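Boards > Television > Comedy and chat shows > Where can I watch

Print this page | E-mail this to a friend

New posts Unanswered Search Members Rules

Jurcombe Tonight - are the original late shows anywhere, or only the cut ones?

Judite Calado
8/25/20

Trying to find the first series of Jurcombe Tonight, the proper late version. Not the teatime repeats. My dad taped a few when they went out and the tapes are gone now, moved house, you know how it is.

What I've found so far is on Plurna and it says "complete series one" but there are 11 episodes and I'm sure there were 13. Also they feel short. The bit at the start where he reads out the complaints letters is missing from nearly all of them, and the band never gets to finish a song. Am I remembering it wrong? Was there a different cut? I don't mind paying for a disc if there is one, just dont want to buy it and get the same thing again.

Also does anyone know if the one where the guest walked out was ever shown again. Dad swears it wasn't.

Helge Løken

You're remembering right. 13 in the first series, two were pulled when it was sold on. One is the walk-out. The other is the November one with the long sketch about the airline, music rights I think, there's a whole song in it.

The Plurna ones are the repeat edits. They lost the letters, most of the band and usually the second guest's last answer, you can hear the jump. If the titles are blue with the short drumroll it's the repeat. Full titles have him coming down the stairs and missing the last one.

Discs: there were two sets. The first one (Zekstead, thick case, two discs to a tray) has 11 as well but UNCUT, so letters, band, the lot. The second, thin case, is the same masters as Plurna, so avoid. Sellers mix them up all the time, ask for a photo of the back. Running time should say 16 hours something for series one and two together. If it says less it's the thin one.

Mine came from a market for not much. Online they ask silly money, wait for one.

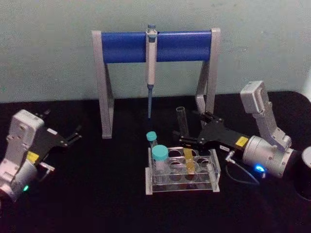 Chat shows: missing and cut episodes

Behrouz Fallahi

never liked it after he changed desks tbh. Series three is all on Plurna anyway if your not fussy

Alvar Dahlgren

Mostly agree with Helge but one thing, the walk-out WAS shown again. Once, very late, as part of a theme night with Georgiev presenting. Trimmed though. You see the guest stand up and then it goes straight to the band, no walk, no row. So your dad is sort of right.

The full thing I've only seen as a clip, bad sound, someone's off-air recording. Comes and goes. Search the guest's name and not the show's, the show's name gets them taken down.

On the thick set, check disc two. Mine froze in episode 10, same place each time, and a mate's did the same. Exchanged it and the new one played ok. Might just be a bad batch.

The airline one I've got no idea. Would love to see it again, the pilot costume was my favourite thing on telly that year. So-ying Wei used to post here and had lists of what was in every episode, right down to which songs, so if she's still reading she'd know what got cut and from where. Try the members page, her old lists thread is linked on her profile I think, or it was.

Previous topic Next topic Back to Comedy and chat shows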